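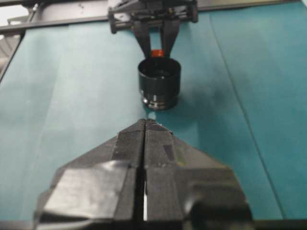
4. Surface finish and the visibility of settled dust

4.1 Background

Cleaning standards for indoor spaces are mostly written in terms of what an inspector can see. A surface passes if no dust is visible at a stated distance under the normal lighting of the room. The weakness of this rule is well known: the same amount of dust is easy to see on one finish and hard to see on another. Mansour and Kennedy noted the problem in their review of office cleaning contracts but did not separate the effect of color from that of gloss. The present section deals with gloss only. All surfaces discussed are black or close to black.

On a dark matte surface, a pale particle is seen because it sends more light to the eye than its background does. The background is dim from every angle, so the contrast changes little as the viewer moves. On a dark glossy surface the background is dim from most angles and very bright from a few. When the viewer stands where a lamp or window is reflected, the contrast is lost or reversed, and a pale particle inside the reflection may not be seen at all. Outside the reflection the particle is seen at least as well as on the matte surface.

Flat panels give a single, well-defined reflection that an inspector can avoid by taking a step to the side. Films, tapes and loose coverings do not. Each crease or fold acts as a small tilted mirror, and the reflections are spread over the surface in patches that shift with the viewer. Both conditions can occur on one object. In Figure 4, the glossy black tape carries whitish reflections and visible creases, while the pale specks of dust are seen on the matte, slightly scuffed black areas toward the tips. Whether the tape also carries dust cannot be judged from the figure, and this is the situation an inspector meets in practice.

Figure 4. Black surfaces of unequal gloss: creased reflective tape below, matte finish with pale specks above.

4.2 Inspection records

The records come from two buildings, Karkemden and Dufour, and were kept under the same cleaning contract. Both used the Roltov scoring sheet, in which each surface is given a score from zero (no visible dust) to 10 (continuous layer). The set used here holds 932 entries for black surfaces, the last of which is dated October 31, 2018. Entries made in December of the previous year were left out, as the lighting at Dufour was being replaced.

Each entry was assigned to one of three finish groups (matte, smooth gloss, creased gloss) by the second author from the item list, without access to the scores. Items with mixed finishes were placed in the group covering the larger area. This is a crude rule, and it places some items with small taped areas in the matte group.

4.3 Results and limits

Matte items received higher scores than smooth gloss items cleaned on the same schedule. Creased gloss items received the lowest scores of all and also showed the poorest agreement between inspectors. In eight cases two inspectors who scored the same creased item differed by four points or more; no such case was found in the matte group.

The low scores should not be read as evidence of cleaner surfaces. Lift samples were not taken, and the mass of dust present is unknown. It is also possible that creased coverings are wiped less often by cleaning staff, which would make the true condition worse than the scores suggest. Gagnon and Després reached a similar view from the Navudon records, although their sheet did not list coverings as a separate item type.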